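Kabbaj 6 is a policy-learning kit for tabletop pick-and-place. It ships as a training script, a small pretrained checkpoint, and a calibration tool for a fixed overhead camera. I ran it at our Kurnton bench in place of the Senar baseline we had been using. This review covers the method and the numbers; installation took an afternoon and needs no further comment.

## What the method does

Kabbaj 6 is an imitation method with one change from the usual recipe. The policy predicts a short chunk of gripper poses, and a second head predicts how far each pose can be trusted given the current image. When the trust score falls below a threshold, the chunk is cut short and the policy looks again. The Senar baseline always executes its full chunk.

The authors claim that early cutoff helps most on cluttered tables with mixed object sizes. The claim is testable, so I tested it.

## Setup

Training data was 400 teleoperated demonstrations, recorded by two operators with the same controller. Each demonstration is one object moved to one named destination. Both methods were trained on the same set, with the same image resolution and the same augmentation. I left the cutoff threshold at its default for the main run and varied it afterward.

Objects were plastic food and kitchen items on plates or in bowls, with some left directly on the table. Positions were changed between trials from a printed list. A trial counted as a success if the object came to rest at the destination and no other object left its plate.

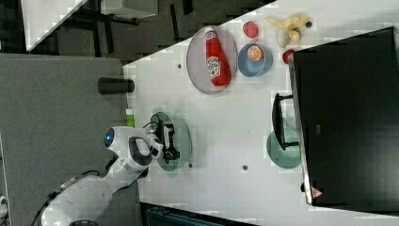
Does the cutoff head need its own training data?

It trains on the same demonstrations as the policy. Its target is the gap between the predicted chunk and the recorded one, computed on a held-out fold, so the only added cost is a second pass over the data.

## Results

I ran 57 trials per method, in matched layouts. Kabbaj 6 succeeded in 46 and Senar in 37. The difference is useful but the sample is small, and I would not rank the two on this alone.

Failure types are more informative than the totals:

| Outcome | Kabbaj 6 | Senar |
|---|---|---|
| Success | 46 | 37 |
| Missed grasp | 4 | 11 |
| Wrong destination | 3 | 4 |
| Disturbed another object | 4 | 5 |

Nearly all of the gain is in missed grasps. The cutoff tends to fire just before contact, which gives the policy one more image before the fingers close. Wrong-destination errors hardly move. Those come from the language side, and the method makes no attempt to address them.

A ketchup bottle on its side was the hardest item for both methods. The approach angle has to match the long axis closely, and the overhead view gives little depth information. Kabbaj 6 retried more often here and was slower for it.

## Threshold

Lowering the threshold made the policy behave like the baseline, as expected. Raising it caused stalls: the arm hovered over the target and replanned repeatedly without closing. The default is a fair compromise. The manual gives no procedure for tuning it, and a short sweep script would have saved me a day.

## Problems

- Calibration drifts if the camera mount is bumped, and no check runs at startup.
- Logs are written once per chunk. Short chunks fill the disk quickly.
- The checkpoint was trained with parallel-jaw grippers only. Fleleven sells a suction adapter, but I had no usable result with it.
- The paper reports 1,000 evaluation trials without listing layouts, so I could not reproduce its clutter levels.

## Verdict

I am keeping Kabbaj 6 on the bench for grasp-limited tasks. Labs whose failures are mostly instruction errors will see little change from it. The Senar baseline remains easier to debug, and I still use it to check new data before a full training run.

Reviewed 4 Sep 2025, on the default configuration except where noted.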